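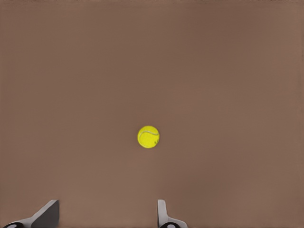

How to Get a Table Surface Level Without Buying a Laser

People will tell you that you need a laser level to set up a work table. I have tried two of them, and I still go back to a long straightedge and a cheap bubble level. Lasers are fine for hanging cabinets. For a table that has to sit flat on a bad basement floor, I don't think they earn their price.

What you need

A 3-foot bubble level, a straightedge longer than the table is wide, a pencil, a wrench that fits your leveling feet, and some thin shims. Skip the plastic shims that come in a bag of 300. Most of them are too thick to be any use, and you will use four.

Step 1: Check the level itself

Set it on any firm surface and note where the bubble sits. Turn it end for end, same spot, and look again. If the bubble lands in a different place, the level is off and everything you do with it will be off too. Mine was wrong out of the package. The seller told me it had been "factory set," whatever that is worth.

Step 2: Put the table where it will live

Do this before you touch the feet. I have seen guides that tell you to level the table in the middle of the room and then slide it to the wall. The floor by the wall is a different floor. Load it, too, if it is going to hold something heavy. A vise on one corner will change your reading.

Step 3: Find the high corner

Lay the level along each side, then across both diagonals. Write the readings on a scrap of paper. The high corner is your starting point and you leave it alone. Bring the other three up to meet it.

You will see the advice to roll a ball across the top to find the low spot. I don't trust it. A ball tells you there is a slope somewhere, and on a cloth or rubber top it may not even tell you that. A fuzzy ball will sit still on a slope that a marble would run down. Use the level.

Step 4: Adjust the long side first

Raise the foot at the other end of the long side a quarter turn at a time. Wait for the bubble to settle. When that side reads true, do the short side from the same high corner. The last corner comes up only until it takes weight. If you keep cranking it, you twist the top, and then you are back at Step 3 wondering what happened.

Step 5: Check for twist

Lay the straightedge corner to corner and look for light under it. Do the other diagonal. A gap in the middle on one and a rock on the other means the top is twisted, and no amount of foot adjusting will fix a top that was built that way -- shim between the top and the frame.

Step 6: Come back in a week

Rubber feet squash. Wood frames move. Flurina Baumgartner wrote in to say her table held dead level for 3 days and then dropped at one foot, on a concrete floor. Hers had soft pads under it. She swapped them for hard ones and had to do the whole job over.

How level is level enough?

For gluing and general assembly, a bubble touching one line is fine. I would not spend a Saturday chasing better -- most of the boards you put on it will be less straight than the table.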